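Household Textiles, session 2: cloths, pile and how to fold them
Handout from Ffion Howells, Lelwood evening course

Last time we got through sheets and pillowcases, and I promised you something smaller. So this week it's cleaning cloths and hand towels, the stuff most of us stuff (sorry) into the drawer under the sink and never think about again. Please bring two of your own from home, clean ones, and I don't care how old they are!

Start with the pile. Microfiber is made of very fine synthetic strands, usually polyester with some polyamide, and on a plush cloth they stand up a bit like a lawn. Run your palm over it one way and then back the other way. You'll see the color shift, darker where the fibers are pushed down and paler where they stand up. People in the March group were convinced their cloths were stained, and it was only the nap lying in different directions. Give the thing a good shake and look again before you reach for the stain remover.

Next, find the edge. I'm a bit of a bore about edges, but a cloth nearly always starts to go at the hem, so that's where I look first. A bound edge has a narrow strip stitched over the raw side, often in a brighter shade than the cloth, and you can feel the little ridges of thread with a fingernail. If the binding is pulling tight, the cloth will ripple and never quite lie flat.
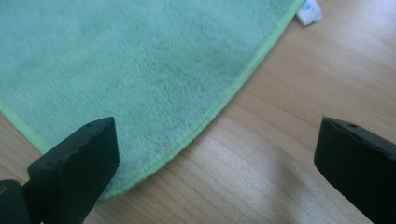

Now for folding. Lay the cloth on the table and smooth it from the middle outward with the side of your hand. Don't tug at the corners, especially rounded ones - they stretch, and then your halves won't match. Bring one long side over to the other, line up the hems, smooth again, and fold in thirds from the short end. The care label should end up on the inside. If it's sticking out, open up and start from the other side.

Washing, quickly: no fabric softener on microfiber, ever. It coats the fibers and they stop picking up water. Keep them away from cotton towels too, or you'll be picking off lint all evening. Low heat in the dryer, or just hang them up.

For next week, read the Komstead booklet up to page 10 and write down what your own care labels say. If the print has faded past reading, write that down too. We'll be doing terry and waffle weave - bring a bath towel if you can carry it.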